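What Is Porcelain?

Porcelain is a hard, white ceramic. It is made from a fine clay called kaolin, mixed with ground stone. The shaped clay is baked in a very hot oven called a kiln.

A thin layer of glaze melts in the kiln and turns to glass. Glaze makes a plate shiny and easy to wash.

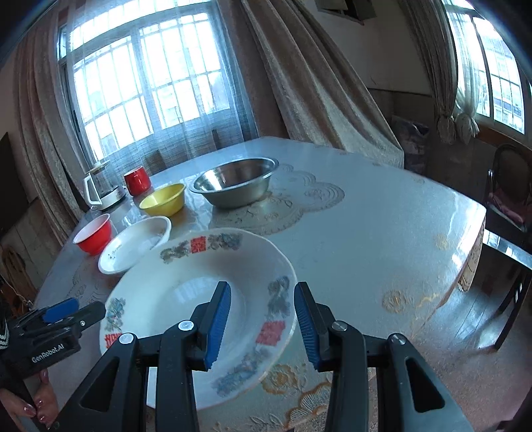 A large porcelain plate with flowers, birds and red double-happiness characters on its rim.

The double-happiness character is Chinese. It is often used at weddings. Patterns can be painted under the glaze or on top of it.

Text: Ea Bach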